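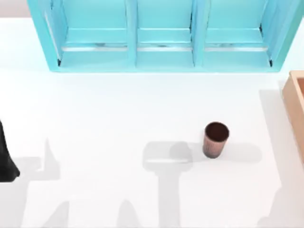 Speaker notes: The arm that let go too early

We use cookies to improve your visit. By continuing to browse you accept our cookie policy. Accept | Manage

Slot: 20 minutes, then questions. Leave the title slide up while people find seats.

OPENING
Hi everyone, thanks for coming to a talk about dropping cups! I love this bug. I lost most of March to it and I still love it, and I hope by the end you'll want to go home and look through your own logs.

Quick hands up: who has had a policy that scored great in simulation and then did something scary on the real bench? (Wait. It will be most of the room.)

THE SETUP
- Kemedar is our two-arm shelf task. Pick up a cup, put it on a shelf in the cabinet, back off. Simple to say!
- We train and test in a simulator called Plirnon, then move to the real cell at Dalgleish.
- One arm does the placing. The other is supposed to stay out of the way. Remember that, it comes back.

WHAT WENT WRONG
Tell this part slowly, it's the good part.

We ran 1697 test episodes in sim before the move. Nearly all of them passed. Then on the real cell the placing arm opened its fingers while the cup was still short of the shelf. Cup hits the front edge of the board, tips, falls. Fine, cups fall. But the arm didn't know the cup was gone, so it kept pushing forward into the cabinet with nothing in its hand, and the idle arm started to swing in to "help" (do the air quotes).

We hit the stop button. No one was inside the fence, nothing was bent except one shelf lip. Say this clearly, people will be worrying about it.

It happened 11 times before we pulled the cell offline. That is too many, and I'll come back to why.

FINDING IT
- First guess: camera calibration. Two days gone. It was fine.
- Second guess: slippery fingers. We changed the pads. Same thing, only now with nicer pads.
- What it was: the success check. In Plirnon a placement counted as done when the center of the cup crossed a line above the front of the shelf. The line was 2 centimeters too far forward. So the policy learned to let go right at the line, and the simulated cup had enough grip on the edge to stay put. A real cup doesn't.

(Pause here. Someone always groans.)

So those passing episodes were measuring the wrong thing, and we had been very proud of the number. I had it on a poster!

THE SAFETY PART
Please don't rush this even if the clock is bad.

The early release was a scoring bug. Pushing on with an empty hand was a safety bug, and it had been there the whole time. The grip sensor knew the hand was empty. Nothing was listening to it during the placing phase. We now run a small watchdog, Grerell, outside the policy:
- hand empty before the shelf is reached: stop both arms
- idle arm leaves its zone without a command: stop both arms
- after a stop, a person has to clear it at the panel, no automatic retry

Automatic retry is how we got to 11. Each failure reset itself and went again, and from across the room it looked like a busy, healthy robot.

WHERE WE ARE NOW
Line moved back, shelf friction lowered in sim, policy retrained. The sim score went DOWN and I was thrilled. Real runs look much closer to the sim runs now, including the failures. We still get bad placements when the cup starts very near a wall of the box, and I don't have a fix yet. If you do, find me at the coffee table, I mean it.

QUESTIONS LIKELY TO COME UP
- Why not put the watchdog inside the policy? We want it to work when the policy is wrong.
- Does it slow things down? A little, mostly false stops on light cups. Show the backup plot if there's time.
- Can we have the code? Watchdog yes, cell drivers no.

14 shares | 3 comments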